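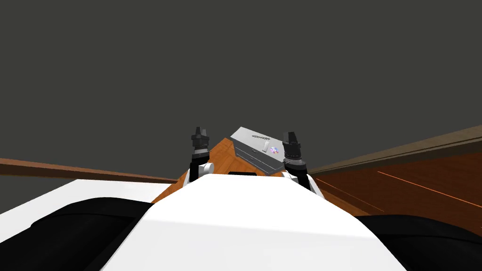

Kallov two-arm bench helper: can it do your chores yet?

We get this question more than any other, usually from people with a laundry pile in the next room or a packing bench out back, and we would like to give you a fair answer before you get anywhere near the order form. Yes, for a few chores. Not yet, for a good many more. The rest of this page is our attempt at sorting one from the other, and we update it whenever the list changes.

Kallov is an upper body with two arms, each ending in a black gripper with two short fingers. It works over a table, reaching forward much as you would from a kitchen chair, and everything you want handled has to be within that reach. The simulated view on this page is from behind the shoulders, looking out over a wooden tabletop at a gray box with a small white switch on its front. A box like that makes a good test, because switches and drawers turn up everywhere in a home or a shop.

What we are happy to sell it for today

Moving boxes and tubs from one side of a table to the other. Flipping switches that stand out from the surface. Opening light drawers that don't stick. Holding a part still with one hand while the other hand does something simple to it. It is slower than you are, and we'd rather you heard that from us – but it doesn't mind doing the same job all afternoon.

What we ask you to wait for

Folding anything soft. Washing glasses. Finding one particular screw in a jar of mixed screws (our own workshop would dearly love this one!). Cooking is a long way off, and please don't let anybody tell you otherwise.

Arnulfo Usuga looks after our practice library, which now holds 1,173 table tasks, and he adds to it nearly every week. Tasks are tried in simulation first, then on our own benches, and go out to owners in the Trevo update once he is satisfied. If you have a chore you'd like him to look at, write to him through the contact form and tell him what the thing weighs and how you grip it yourself.

In the crate

Kallov upper body with 2 arms and grippers
Puma table mount
Spare finger pads, set of 11
Trevo software, with updates for the life of the machine

Setup takes most people an afternoon. Delivery is roughly 20 working days from our Fotton warehouse, and the next batch leaves on 23rd August.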